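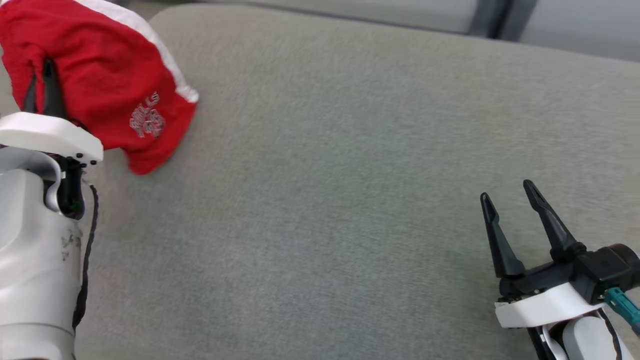 *Two-armed robot holding a red cloth in its left gripper over a gray upholstered seat.*

The **Nuvport Open Day** is a yearly robotics demonstration held each May at the Nuvport test hall in Ham. It is run by Nostemis, a developer of control software for two-armed robots, and is open to the public without charge. The most recent edition drew 196 visitors.

## Program

The main item is cloth handling, shown on household furniture in place of a lab bench. Soft fabric is treated as a hard case in robot control – its shape changes with each grasp, and folds can hide the fingers from the cameras. Each run is limited to 5 minutes, and a session consists of 11 runs. Visitors may watch from behind a rope line and put questions to the operators between runs.

## Software

The arms are driven by Goltadeo, a Nostemis package trained on more than 1000 recorded grasps. Goltadeo plans the two arms together, so that one gripper can hold an item while the other stays open for the next grasp.

## See also

- Cloth manipulation
- Robot end effector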